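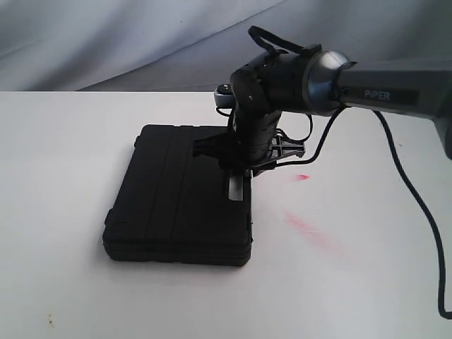
Cable to the gripper keeps snagging when the wrist turns

Posted in Small Arms & Benchtop Cells

Randa Azar
We have a PiPER on a white bench at Saltitz, opening and closing hard cases all day. The wrist camera and the gripper each have their own cable, and both hang in loops. Every so often, when the last joint rolls toward the base side, a loop catches on the gripper bracket and the arm stops with a fault. Then I drive it back by hand and pretend nothing happened. It got through 631 cycles before the first snag and has managed about 100 between snags ever since, so it has clearly learned how.

I've tried zip ties. With the ties snug the cable pulls tight at full roll, and with them loose I'm back where I started. Is there a proper way to do this, or does everybody just live with it?

Sebastião Arruda
Cut the ties off and start over. Power down first, with something soft under the gripper, as the arm may sag.

Power up and jog the wrist to the end of its roll in the direction that uses the most cable. Power down again and fix the cable at two points only, one on the forearm and one on the wrist behind the camera. Whatever length you need between them at that end is your loop, plus a couple of fingers. Now go to the other end of the roll and see where the slack wants to go. If it heads for the bracket, turn the forearm clip so the loop leaves upward. Use hook-and-loop straps. Zip ties chew the jacket, and you will be redoing this in December anyway.

Then limit the roll in your program. Ours had a full turn in it that did nothing for the job. I took it out and lost a very impressive-looking move.

Check the plug at the gripper end too. After that many tugs I would want a look at the pins.

pratix_bench
spiral wrap. 7 bucks. done

Randa Azar
Bought the spiral wrap first, naturally. It made one thick snag out of two thin ones. Did the two-point thing this morning and turned the clip up. The plug had one pin leaning over like it was tired, so a new cable is on order. No faults since lunch, but lunch was late.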